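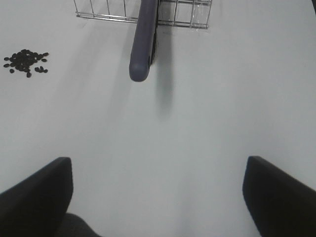 Search tips Go

Gripper drops or misses a utensil handle: what to check

Applies to the Brunda bench arm with two-finger gripper, used for kitchen tasks. Written after a fault at Isville one Tuesday in March, when the arm closed beside a scoop handle, reported a good grip and lifted nothing. On the next attempt it caught the handle by its tip and dropped it from 38 cm.

Fault one was the grip check. It compared motor current with a fixed threshold, and a stiff finger joint was enough to pass it. Check finger position as well. If the fingers have closed to within 2 mm of each other, they are holding nothing and the arm must stop.

Fault two was the shadow. On a pale worktop a rounded handle throws a long soft shadow, and the detector had taken the shadow's edge for the handle's. Move the lamp or add a second one opposite. Dimming the lamp made no difference.

Loose beans on the worktop are a separate hazard. One bean under a fingertip tilts the finger and spoils the zero reading. Sweep up strays before homing, and keep the heap well clear of the gripper's path. Wire racks should be clamped down; a finger that hooks a rod will drag the whole rack.

Before reaching in to free a jam, press the stop and isolate the supply. Pausing the program leaves the motors live. Wait 55 seconds for the drive to discharge.

Clean the finger joints every 2,000 cycles. Dry cloth only, no oil.

R. Kaczmarczyk

Contact | © Lurkisdale Workshop Notes | Back to top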